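Simulated teleoperation: start pose before operator input

wirgate_training wrote:
Colleagues are asked to comment on the draft procedure for demonstrating tasks by remote control in the simulated kitchen. At present the operator must open the gripper and hold it still for two seconds before the first movement. The Skosport site has collected nearly 200 demonstrations under this rule. We propose to retain it.

manalo_ops wrote:
We do not support the proposal as drafted. New operators treat the pause as part of the task, and it is then copied by the trained policy. Our preference is to begin recording at the first hand movement.

wirgate_training wrote:
The two views below are offered for reference.

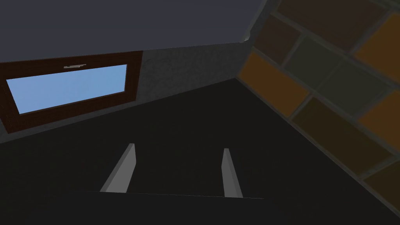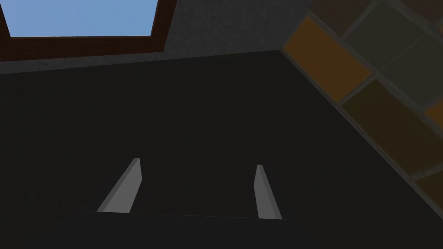 Simulated gripper, open and holding nothing, in both views.

hukthorpe_lab wrote:
The open gripper is acceptable to us. We would, however, ask that the wrist angle be stated in the procedure. It is left to the operator in section 9, and our reviewers have read that section in different ways.

manalo_ops wrote:
Agreed on the wrist angle. On the pause, our objection stands. It could be trimmed before training, but that places the work on whoever prepares the data.

wirgate_training wrote:
Trimming is already carried out at Wirgate and could be extended to Manalo. Section 9 will be revised and the draft reissued in February. The pause remains open for comment.

Recent topics
Hand guiding or remote control for drawer tasks
Operator rest periods: revised wording
Rejected demonstrations and how to log them
Controller delay at Hukthorpe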